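August 19, 2026

Started on the winter layers today while the apartment was quiet. Yatziri Escobedo wants the closet in the back bedroom cleared before she moves her boxes over from Lozano, and the coats take up more volume than anything else in there. The kitchen scale gave 546 grams for the puffer, pockets emptied. I logged it in the notebook under outerwear.

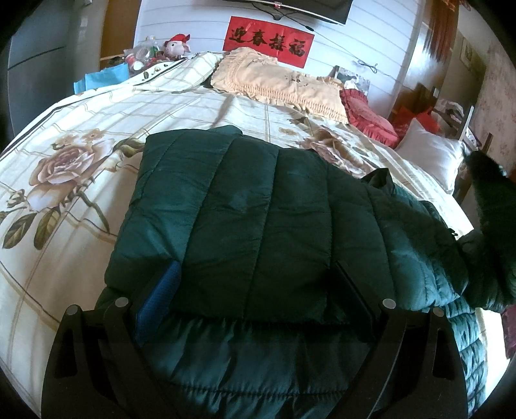 Storage volume is the constraint. The Trososo bin has an inside length of 77 cm, and the lid will not latch if anything stands above the rim. A vacuum bag would solve this but I don't want the fill crushed until November. I tried folds on the bed, over the rose sheet, and compared them by height. With the jacket folded and the main panel facing up, the padded channels between the seams hold air and the bundle springs back after pressing. Pressing slowly from the hem toward the collar helps. Rolling was worse — the roll opens as soon as it is let go.

Fludamby delivery came at lunch, one item short. Wrote to them. The replacement hangers are still at Trindach and I will pick them up with the paint.

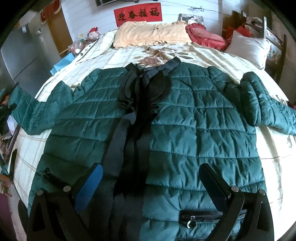 ### Outerwear, condition

Green puffer: quilted, dark stand-up collar, label inside the neckline. Lettering on the label is faint, so I'm going by the care notes I copied out last year: cold wash, low tumble, no softener. Wrinkles in the shell I am leaving alone. Sleeves to be folded in before the hem comes up.

Gray wool coat: one button loose, thread in the tin.

Rain shell: needs reproofing. Bottle is half full, enough for one coat.

Bin two tomorrow, scarves and the spare blanket.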